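Projects > Student work > Storage and tidying > Wardrobe small items

Tidying small clothes items: short report
Kittipong Luangrath, Markarness group 2

Aim: find out where ties and other small bits should live so people put them back. Asked 131 people in October, 128 forms usable. Most said "a drawer, somewhere". Not much help.

Work surface first. Pale top, smooth, shows every speck and hairline scratch, so wipe before laying anything out. 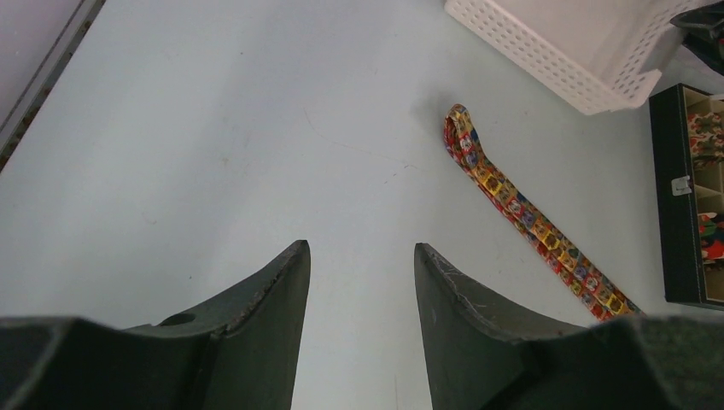
Sorting

Tie laid flat on the diagonal, not folded yet. Basket at the back, open box to the right. Basket has holes in the sides so you can see whats in it, box is better for stacking. Allowed about 10 minutes per go. 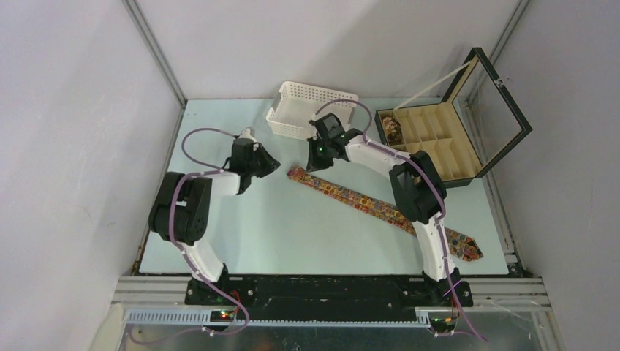 Fig. 2. Patterned tie, white basket and storage box on the table.

Still to do: labels, and definately a rolled vs folded test.

Comments
Lema: Rolled. Folding leaves a crease.
Ikow: what did the other three forms say?

Related
Cernum shoe rack report
Sock pairing survey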